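Grip status wrong on right arm with Szekeres controller
Project: Lusuneo bench
Component: gripper controllers
Status: Open, workaround in place
Priority: Normal
Affects: right gripper only
Opened: June

Summary

Both arms carry the same Kastola two-finger gripper. The left one is driven by the Closance controller and the right one by the Szekeres controller, so that the two can be compared before we settle on one for both sides. On the right arm the controller sometimes returns "closed, no object" while the fingers are holding something. The arm program then takes the retry branch, opens the fingers and lets go. The left arm has not done this with the same program and the same objects.

Settings at time of report

Force limit: 60 per cent on both sides
Bus cycle: 2 ms on both sides
Grip timeout: 4000 ms on both sides
Object detect window: Closance has no such setting. Szekeres at default
Finger pads: standard, same batch
Arm speed: slow preset

Steps to reproduce

Start the pick program on the right arm with the steel-necked bottle, cap off.
Let the arm approach and issue the close command.
Wait for the status word.
Read the status word and the motor current from the controller log, not from the arm pendant. The pendant shows a filtered value and lags.

The fault does not come up on every pick. It can stay away for a whole morning and then appear on several picks running. Restarting the arm program makes no difference. Power cycling the controller seems to hold it off for a while, but see the later entry on this.

Expected: status goes from "moving" to "object held" and stays there until an open command.
Observed: status goes from "moving" to "closed, no object" with the fingers stopped well short of fully closed.

Log

09:40
Checked the obvious. Connectors at the wrist and at the cabinet reseated. Cable run along the forearm inspected, no kinks, strain relief tight. Supply voltage at the controller steady during a close. No bus errors in the arm log. Fault still present.

10:15
Checked the grippers by hand with power off. Both move freely through the full stroke. Linkage play feels the same on each. Pads clean.

10:50
Ran the right gripper on the cup instead of the bottle. Fault present, possibly more often. The cup is light and gives a little when squeezed, so the current rises slowly. The bottle is stiff and the current rises steeply. If detection depends on current slope, these two should behave differently, and they do. Keeping both objects in the test for that reason.

11:30
Tried fully closed calibration on the right side again. The Szekeres routine closes the fingers with nothing between them, stores the position, opens, and stores that too. Stored values were the same as before. So the position reference is good and the controller knows the fingers are not closed when it says they are. Whatever decides the status word is not using position alone.

Note for anyone repeating this: the routine must be run with the arm in the park pose. If the wrist is tilted the routine still completes without an error, but the open position comes out short.

13:05
Swapped the two controllers. Closance now on the right gripper, Szekeres on the left. Left gripper now shows the fault, right gripper does not. This rules out the right gripper, its cable and its pads. Swapped back.

The swap itself needs care. The Closance connector is keyed and the Szekeres one is not. The Szekeres plug can be pushed in the wrong way round and will then report "no gripper" without blowing anything. Happened once here. Marked the plug with tape.

13:50
Looked at whether the power cycle helps. Ran picks with the cup after a power cycle and again after a long idle. No clear difference. The earlier impression was most likely chance. Please do not add "restart controller" to the bench notes as a fix.

14:20
Considered the head camera as a cause. With the white table and the white cloth behind it the segmentation has trouble with the pale bottle body, and the grasp point can come out too low. A poor grasp point could give a weak hold and a real "no object". To take vision out of it, taught the grasp poses by hand and switched the camera off in the program. Fault still present with taught poses. Vision is not the cause of this ticket. The grasp point problem is real, though, and needs its own entry.

The shadows from the arms matter more than expected. With the arms brought in over the table the shadow edges are picked up as object edges. Moving the lamp helped on one side and made the other side worse. Left it where it was.

15:10
Read the raw trace from the Szekeres controller during a failed pick. Sequence is:

close command accepted
motor current rises
current drops briefly as the linkage settles
status set to "closed, no object"
current rises again and holds at the limit
status not updated

The dip in the middle is where it goes wrong. The controller opens its object detect window when the finger speed falls below a threshold, and looks at current only inside that window. If the window falls on the dip, the current is too low to count as contact. After the window shuts, the status is latched until the next command. The holding current that follows is ignored for status purposes.

The Closance controller does not latch. It keeps checking for as long as the grip command stands and will correct itself if the first reading was low. The same dip is visible in its trace, so the dip belongs to the gripper linkage and both controllers have to live with it.

15:45
Found the window length in the Szekeres parameter list, in the advanced group. The default is short enough for the whole window to sit inside the dip. Set it to 400 ms. Ran the cup and the bottle by turns until the end of the session. Fault not seen.

The cost is that every pick now takes longer to confirm. The status word cannot arrive before the window has ended, even when contact is plain from the start. For the pick program this is acceptable. For the handover program, where the left arm waits for the right to confirm before it lets go, it adds a visible pause.

16:30
Tried lowering the force limit in the hope of a smaller dip. The dip gets smaller and so does the holding current, and the ratio stays much the same. No gain. Put the limit back to its old value.

Tried a slower close speed. The dip almost disappears. With the default window the fault is then rare but not gone. Slow close plus the longer window is the safest pair but too slow for handover. Left close speed as it was.

Comparison so far

Status reporting: Closance better. Self-correcting, no tuning needed for this gripper.
Trace access: Szekeres better. Raw current is available at full bus rate. Closance gives an averaged value and the averaging cannot be turned off.
Calibration: Szekeres slightly quicker. Closance gives a proper warning when the wrist is tilted, Szekeres does not.
Connector: Closance better, keyed.
Soft objects: Closance holds with less overshoot on the cup. Szekeres overshoots a little and then backs off. Pad marks not checked yet.
Recovery after emergency stop: Closance comes back with the fingers where they were. Szekeres opens the fingers on re-enable. This one needs a decision, as an object held at the time of the stop will be dropped. Parameter list has nothing for it that I could find.
Documentation: neither is good. The Szekeres manual gives the detect window in one chapter and its default in another, and the two use different names for it.

On the present evidence I would pick Closance for the right arm as well, unless the raw trace is needed for later work. The handover pause is the main reason. The opening on re-enable is the other.

Workaround

Open the Szekeres settings page and go to the advanced group.
Set the object detect window to 400 ms.
Write the parameters to the controller. The "apply" button only changes the running values and they are lost at power off.
Power cycle and read the value back.
In the pick program, leave the grip timeout at its present value. It must stay longer than the close time and the window taken together.
In the handover program, replace the fixed wait with a wait on status. A fixed wait tuned to the old window will now run out early.

If "closed, no object" still appears after this, save the raw trace before sending any further command. The buffer is cleared on the next close.

Open points

Ask Szekeres whether the latch can be turned off, or whether the window can be started later instead of being made longer.
Ask Szekeres about finger behaviour on re-enable.
Repeat the comparison with the rubber pads fitted. The dip may look different.
Separate ticket for the low grasp point on pale objects.
Check the parameters are still in place after the next firmware update.

Bench state at end of entry

Controllers in their original positions, Closance left, Szekeres right. Both grippers open. Cup on the side nearer the left gripper, bottle further back by the right one, cap off.

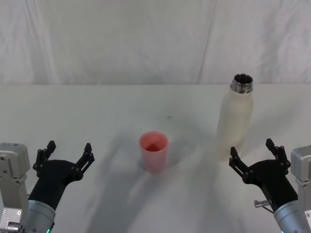
Related tickets

Low grasp point on pale objects against white cloth (to be raised)
Handover program, fixed wait after grip
Szekeres plug can be fitted the wrong way round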